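Workshop notebook, back bench
4th June

Finally a good day on the natural dyes! The weld bath that sulked all last week has come right, and I have yellow, proper loud buttery yellow, on both wools and on the silk scraps Maritza left me.

What changed was the chalk. I'd been running the weld in plain tap water and getting a thin greenish straw color, and Touran said from the far side of the room (without looking up from the loom) that I should try a pinch of chalk. A pinch! It went from straw to egg yolk while I was still stirring. I did a second pot straight away to make sure I hadn't dreamed it, and got the same again.

For the record: 100 grams of dried weld, soaked overnight, simmered low for an hour and strained through the old muslin. Wool mordanted with alum the day before and kept damp in a bag. Chalk went in after straining and before the fiber. Left everything in the pot until it was cool enough to put my hand in.

The Bundgaard wool took it deepest. The Zulla is softer and came out a shade paler, but so even that I think I like it better for the shawl. Silk is the brightest of the lot, almost too much next to the wool. Marleny wants to see it in daylight before she commits, and she's right, the bench lamp flatters everything.

Then I got greedy and dipped one skein of each in the indigo vat that Mareike has been nursing. Green! A leafy one from a single short dip and a dark bottle green from two. The vat is a little tired, so the second dip needed longer, and there is a pale patch on the Bundgaard where it was folded over itself. My fault for crowding it. Open the skein out next time and move it about more.

Madder is still a puzzle. The Clomon root gives me brick when I want red, and I suspect I'm letting it get too hot. Nilton keeps his barely steaming all afternoon and his reds are gorgeous - I'm going to copy him exactly and stop improvising.

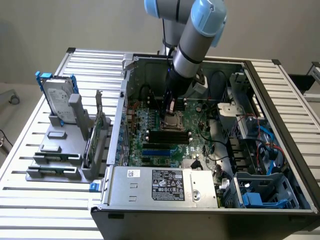 Page last changed: 4 June, 17:52

Still to do before the Tikbridge open day:

Wash out the green skeins again, the water is still running blue.
Cut a strip of each color and tape it in the window, half covered with card, for the light test.
Label the jars. There are two with no name on them and I am fairly sure one is iron, so please don't use either until I've checked.
Order more alum, we're down to the bottom of the tub.

Mareike, if you read this before I see you, could you feed the vat? I'd love to try the silk in it tomorrow. And save your onion skins, everybody, I have an idea for an orange.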